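Speaker notes, record fair talk, upstairs room
11/05/2026
Slot is half an hour plus questions. Don't rush the cassette bit.

OPENING

Hi everyone, thanks for coming up the stairs. I know the dollar bins are down there and I know what I'm asking of you. I'm going to talk about Skorthorpe, who made two cassettes and one LP, played mostly in church basements, and are my favourite band that almost none of my friends can stand.

(Play the first forty seconds of "Ríos" before saying anything else. Let it get uncomfortable. Fade when the organ comes in.)

Okay! So that was the opening track of the second tape, also called Ríos. What you're hearing is a chord organ with a contact mic stuck inside it, a drummer playing a filing cabinet, and Leidy Taipe singing into what she swears was a telephone handset. I've asked her three times about the handset. The story changes a bit each time but there's always a handset in it.

WHO THEY WERE

Four people at the start, then three, then for one winter just two. Leidy Taipe on voice and organ, Mirsad Popescu on drums and metal, Nelly Carhuamaca on guitar and tape loops, and a bass player who left after the first cassette and has asked me very politely to leave him out of it. So I will.

They met doing overnight shifts at the campus radio station, which explains a lot about the pacing. When you're filling the hours from two till six, a piece that goes on for 18 minutes is a kindness. You can go make toast.

People lump them in with the noise crowd and I get it, the first tape is pretty harsh. But listen to Nelly's guitar. She grew up on huayno records and cumbia from her parents' parties, and under all that hiss she's playing dance figures, just slowed way, way down. (Play the loop from side B here, then the sped-up version I made. People usually laugh when they hear it. Give them a second.)

THE TAPES

The first one came out on Jastesora, which was a label in the sense that Mirsad had a double cassette deck and a stapler. Sleeves were photocopied on whatever coloured paper was left in the tray. I own a green one and a sort of salmon one, and I paid silly money for the salmon one, don't tell my partner.

Ríos was the second tape and for me it's the one. Recorded live to four-track over a long weekend in November with the heat off, because the furnace kept getting onto the recording. You can hear Mirsad's gloves. I mean it, there's a soft thud on the cabinet that isn't on anything else they did, and he told me it was wool gloves.

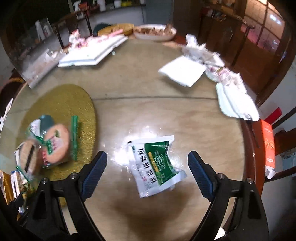

Lamduan Jitpraphai wrote to me after I gave a shorter version of this talk and said I was selling the first tape short. Her point was that everything I love about Ríos is already there on side A of the debut, only it's buried under a bad dub, and that if I'd heard a copy made straight off the master I'd have fallen for that one first. She also said the bass playing is the best thing on it, which I'm sure would mortify him.

And look, she might be right. I went back to it after her letter with decent headphones and there's a passage near the end of the side where the organ and the bass are nearly a semitone apart and they just sit there, leaning on each other. I'd missed it for years. So I'm going to play a bit of that now instead of the piece I had down. (Cue up side A, near the end. Turn it UP, the transfer is quiet.)

THE LP

So the LP is called Sustel and it's the odd one. Pressed properly, real sleeve, the whole works. 746 copies, and the number's a funny one because they ordered more and a box got left beside a radiator. If yours looks like a salad bowl, you know where it's been.

It's much cleaner than the tapes. Teófilo Alvarado recorded it, and he'd mostly done choirs, so he put two good mics up in a big room and told them to play to the back wall. Leidy hated it at the time. She's come around. I've gone the other way, I adored it when I was twenty and now I find side one a tad polite, but side two, oh my gosh. (Play "Annex", from the drum entry. Don't talk over it! I always talk over it.)

Couple of things to listen for in "Annex":
The organ is broken on the low F and she keeps going back to it.
Nelly's loop is slightly too short for the bar, so it creeps forward the whole way through.
Someone coughs. Teófilo wanted to do another take and got outvoted.

WHY THEY STOPPED

I get asked this every time and the answer's dull. Mirsad moved for work, Nelly had a baby, Leidy went back to school. There was no big fight. They played a last show that wasn't billed as one, to a crowd that mostly came for the headliner, and drove home with the filing cabinet in the back of a borrowed wagon. Leidy still has the cabinet. It has her taxes in it.

THE REISSUE QUESTION

Somebody will ask. There are live recordings, I've heard a few of them, and a couple are wonderful. Whether they ever come out depends on three people agreeing about a tracklist, and they've been at that for a good while now. Nelly wants only the basement shows. Mirsad wants all of it, coughs included. I'm on team Mirsad but I don't get a vote.

If you've got a Jastesora tape at home, any colour, please come and find me afterward. I'm trying to work out how many different sleeves there were and I'd love a look at the back of yours, because the track titles change from batch to batch.

(If there's time: second half of "Ríos", lights down. If there isn't, go straight to questions and leave the organ drone running low while people pack up. Bring the spare cable.)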